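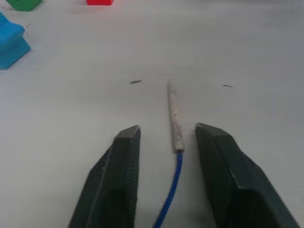

Item 2: cord tip on the table, fingers open. Passed, with a comment about marks on the surface.

Threading Cell Safety Check, Beltero Works
Checked by Lanying Cai, 2/15/24

Surface under the fingers: OK, but there are dark marks near the tip, so would the early shift please give it a proper wipe before starting.
Emergency stop, both sides: OK. Tested twice.
Guard notice: replaced, the old one still said Filix.

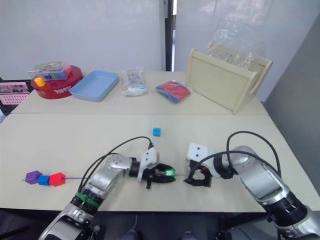
People's hands come first on my sheet, as they always have. When we threaded by hand we had 17 entries for sore thumbs and wrists in one year, and I'm very glad to say the page is nearly blank now. What has changed is the reaching. With both arms working over the front table, anything kept on the back one, the light blue tray and the wooden crate included, is a long stretch for our shorter colleagues, and I would so much like the Jokley trolley brought round to the side before April. Action: Long team.

Cables on both arms: OK, no rubbing found.
Walkway: OK.
Job rotation: comment. Several of you told me (very kindly, over tea) that minding the cell gets lonely. I've asked for two people per shift.

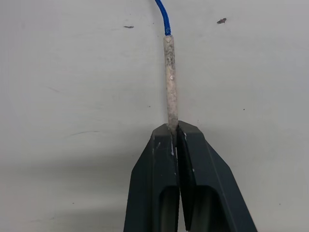

Item 9: grip on the cord tip. Scuffs on the fingertips noted, fit for use.

Finger pads to be looked at again at 3000 cycles, counter now at 436.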